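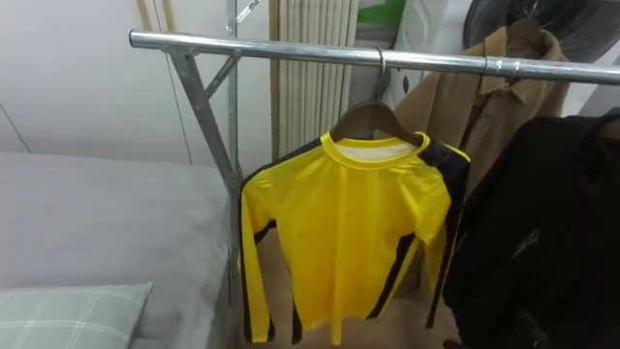
Gratstead, 20th November

Filed under: Workshop notes / Dyeing and finishing
Posted by Inese Kļaviņa

Weld bath again, second go at the wool skeins. Soaked 471 g overnight in alum, then into the pot at midday. Held it just under a simmer for 37 minutes and let it cool with the lid on. Colour is flatter than the July batch. Valdis thinks the tap water has changed. Added a pinch of chalk to the last skein and it came up brighter, so he may be right.

Akyol have put the dried weld up again. Josefien to ask Ferham for a price on over 800 g.

Rinse water still tinted after four changes. Leave the skeins until Monday before winding.

2 comments | 5 shares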